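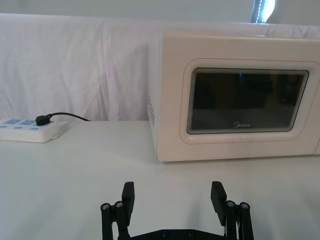
25 Nov 2020
By Aroha Donnelly

Wanted: one or two people to help finish Kota, a two-armed build in the shared workshop at Flultgate. Unpaid, evenings, through April.

The job we set ourselves is working a kitchen microwave. I have doubts. Videos of home-built robots doing chores are mostly good editing, and I would like someone on the team who thinks so too. You would run 60 door presses a session and write down every one, misses included – I won't post a success rate I can't back up. 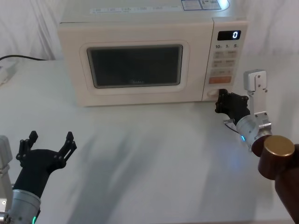 Right gripper at the door button, left arm open.

You should be able to crimp a connector and read someone else's Python. Experience with grippers is nice, but I'd take patience over it. If you plan to tell me machine learning will fix the wrist cable, please don't apply.

Bench fee is $28 a month and we cover it. Space is 7 minutes on foot from the Arango bus stop. Leave a note in box 715 at the front desk with something you built that didn't work.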